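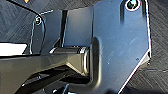 Ticket 143: Stendow recipe box, oven times wrong after unit change
Opened by: Maeve Ní Mhurchú
Status: waiting on customer

Reported: Switched the Navard squash bake from metric to US units. Oven temperature now reads 69 F. Ingredient amounts look fine. Same thing on the Jadik rye loaf.

9:40 Reproduced with the squash bake. The rye loaf shows the right temperature on our side.

10:15 Cleared the saved copy and reloaded. Still 69 F. Printed card has the same error.

11:05 Takács confirms the temperature field on older recipes was saved as plain text, so the converter reads it wrong. Fix goes out in February.

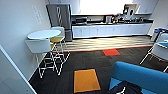
Workaround
1. Open the recipe and choose Edit.
2. Delete the temperature and type it again with the unit.
3. Save, then print a new card.

Maeve, please try this on both recipes and send the rye loaf link if it still fails.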